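The man who wants you to keep your old countertop

Krešimir Radulović has spent most of his working life fitting kitchens, and he would like fewer people to buy one. It is a strange position for a man with a showroom, and I went to Bradov in September 2019 expecting a sales pitch in disguise.

"A kitchen is worn out when the doors fall off," he told me before I had sat down. "Most of the ones I take out are fine. I've put them in my own rental."

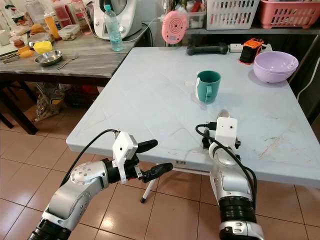 His firm, Fitiro, offers a checkup before it will quote for a full refit. The visit costs $40. I asked whether it wasn't just a foot in the door, and he shrugged. "Sure, sometimes. But I've sent people away with a new set of hinges." He couldn't tell me how many people, and he didn't offer to look it up.

What makes him angry is the ten-year rule, the idea that a kitchen has a natural life and then has to go. He blames the brochures. I pointed out that Fitiro prints one too.

"Ours is 6 pages," he said. "Nobody reads it."
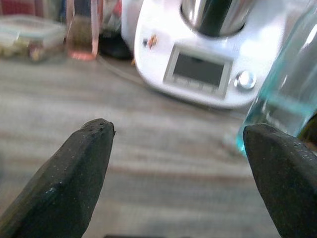
On surfaces he is more convincing. He thinks buyers pay for a name on a slab and then treat it worse than the cheap one it replaced. A customer of his spent $2,000 extra on a counter and put a hot pan on it the first week. "She called me crying. I said, did you buy a trivet? She had not bought a trivet."

He claims any counter will last if you wipe it and cut on a board. I have heard the same from people selling every kind of counter there is, so I asked which one he has at home. He changed the subject – to sinks, as it happens, which he also thinks are too big.

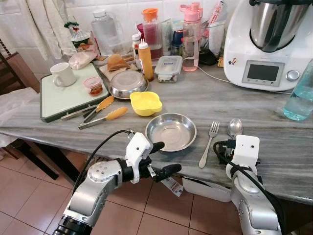

A second opinion

Krum Kovačević, who runs the rival Dravuvow workshop, has known him for years and isn't buying all of it. "Krešimir talks people out of small jobs so they trust him with the large ones," he said. "It works. I should try it."

Radulović laughed when I read him that. Then he said it was about half true, and wouldn't say which half.
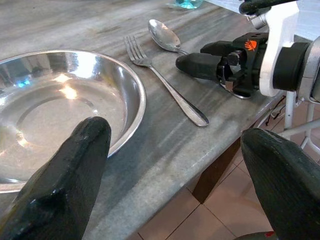

What the checkup covers

Hinges, runners, seals, the edges near the sink. It takes 2 hours, and you get a handwritten sheet at the end. The fee comes off the price if you go on to order a kitchen, a detail Radulović mentioned only when I was putting on my coat.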